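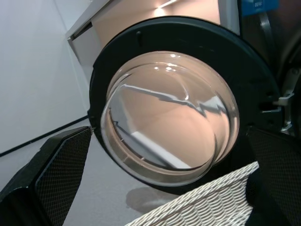
Laundry Room Notes: Front-Loader Door Care

The front-loading washers at Endavham have now been in service for 14 months. Most of the calls logged in that period concern the door: odor, water on the floor after a cycle, and lint returned to clean loads. The following applies to all front-loaders in the building and replaces the notice dated 2/19/18.

The door glass is domed so that it projects into the drum and keeps the load off the rubber gasket. Detergent film collects on the curve of the glass and is carried to the gasket each time the door closes. Wipe the glass inside and out with a damp cloth, then run the same cloth around the fold of the gasket. Do not use scouring powder or anything abrasive. Leave the door open between loads.

Baskets should stand clear of the door swing. Woven baskets in particular snag on the latch.

Mirjana Papadopoulos has asked that garments be checked at the seams before washing. Loose threads at a hem will lengthen in the spin cycle and can wrap around buttons and zippers on other items. Trim them with scissors; do not pull. Heavier twills should be turned inside out and unfolded fully before they go in, as a doubled hem holds detergent if it stays folded through the rinse.

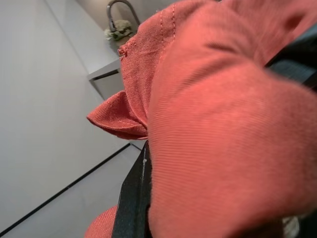
Coral twill with double stitching and a small frayed patch beside the seam.

Strong reds and corals should be washed separately for the first few loads. Use cold water, a spin speed no higher than 800, and half the usual measure of detergent. Overdosing is the main source of the gray film on the gasket. The Grastero powder kept on the shelf is concentrated, and 40 ml is enough for a normal load.

The drain filter is behind the lower panel. Place a shallow tray under it before opening, turn the cap slowly, and let the water run out before removing it fully. Rinse the filter under the tap and refit it hand-tight. Amra Georgiev has the panel key and will show anyone the procedure on request. Replacement gaskets have been ordered from Pakside and are due in May.

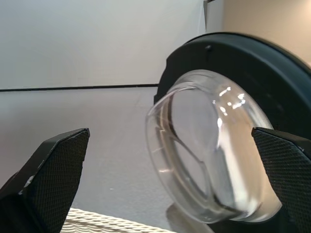 Can vinegar be used on the door gasket?
Occasional wiping with diluted vinegar is acceptable, but it should be rinsed off with plain water, and regular use is not advised because it can harden the rubber.

Report leaks by machine number. Machine 23 is to be used on the short cycle only until its gasket is replaced.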